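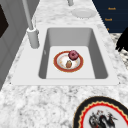
Teller in der Spüle, mit rosa Doughnut

Februar, spätabends

Heute kamen endlich die Einwohnerzahlen für Standholm, und ich habe den halben Abend mit Tabellen am Küchentisch gesessen (ja, freiwillig!). 3.830 Leute mit Hauptwohnsitz, das sind sieben weniger als im Vorjahr. Klingt nach gar nichts, aber im Gemeindeblatt stand gleich wieder was vom schrumpfenden Ort. Yayra hat mich deswegen sogar angerufen, ganz aufgeregt, und wollte wissen, ob jetzt die Grundschule zumacht. Ich hab ihr gesagt, sie soll erst mal die zweite Seite lesen — da stehen nämlich die Zuzüge, und die sind gar nicht schlecht, vor allem aus Rastwood. Was fehlt, sind die Geburten. Im Ortsteil Flemach kamen im ganzen Jahr nur zwei Kinder zur Welt, und eins davon ist der Kleine von den Softićs, den kenne ich sogar!

Komisch, wie man bei so einer Zwei in der Tabelle sofort ein Gesicht vor sich hat.

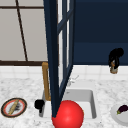

Nachtrag, kurz vor Mitternacht

Ewurabena Owusu hat noch zurückgeschrieben. Sie meint, ich soll die Geburten lieber pro 1.000 Einwohner ausrechnen, sonst vergleiche ich den Ort mit Städten, die zehnmal so groß sind, und da kommt natürlich Unsinn raus. Recht hat sie, hätte ich auch selbst drauf kommen können. Also alles noch mal von vorne, aber morgen, mir fallen die Augen zu. Die alten Hefte vom Einwohneramt liegen noch im Flur, die muss ich vorher durchsehen, und Yayra rufe ich nach dem Frühstück zurück.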